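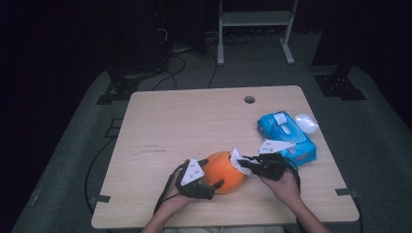

Varnard 200 Hardwax Oil, Clear Matte

Item no. 163-30
Made by Oron, Jirov plant
Page updated 7/9/25

Varnard 200 is a one-component oil and wax finish for indoor wood surfaces that see daily handling: desks, dining tables, workbenches, shelves and counters. It goes on with a pad, brush or roller and cures to a matte film. It can be repaired in spots without stripping the whole surface.

Suitable surfaces
Solid wood and veneer, raw or previously oiled. Veneer must be sanded by hand. Not for use over lacquer, polyurethane or melamine. On oak and other woods high in tannin, test on the underside first. Very pale woods will darken slightly on the first coat; use the White Tint version (item no. 163-29) where the raw color is to be kept.

Preparation
Sand with 120 grit, then 150. Do not go finer than 180, or the oil will not soak in evenly. Vacuum the surface and wipe with a dry lint-free cloth. Edges, cutouts and drilled holes show end grain and take up more oil than the face. Coat these first and check them again after 30 minutes.
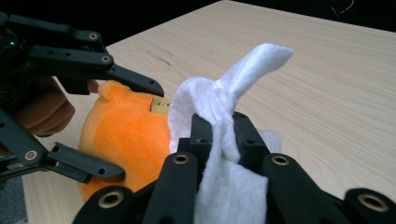

Application
Stir the can well. Do not shake. Apply a thin coat along the grain and spread until no wet patches remain. Remove excess within 30 minutes. A second thin coat may follow the next day. A third coat is needed only on end grain and on counters next to a sink.

Coat the underside of loose tops once to limit cupping. Clean tools with mineral spirits.

Drying and curing
Light use after 24 hours at normal room temperature. Full cure takes two weeks. Until then, keep water off the surface and do not cover it with mats, rubber feet or plastic film. Low temperature or high humidity will extend both times.

Care
Clean with a damp cloth and Varnard Soap. Ammonia, bleach and scouring pads will dull the film. Dry areas can be recoated locally: sand lightly, apply a small amount of oil and buff outward.

Technical data
Finish: matte
Coats: two
Can sizes: 200 ml, 1 liter, 2.5 liters
Storage: cool, dry, frost-free, lid tightly closed

Safety
Cloths soaked with oil can self-ignite. Soak used cloths in water or store them in a sealed metal container before disposal. Ventilate the room during application and drying. Keep away from children.

Ordering
Sold through Jurić Wood Supply and other Oron dealers. The older satin version was dropped in April; remaining cans may be mixed with the matte version on the same job. Applicator pads are sold separately.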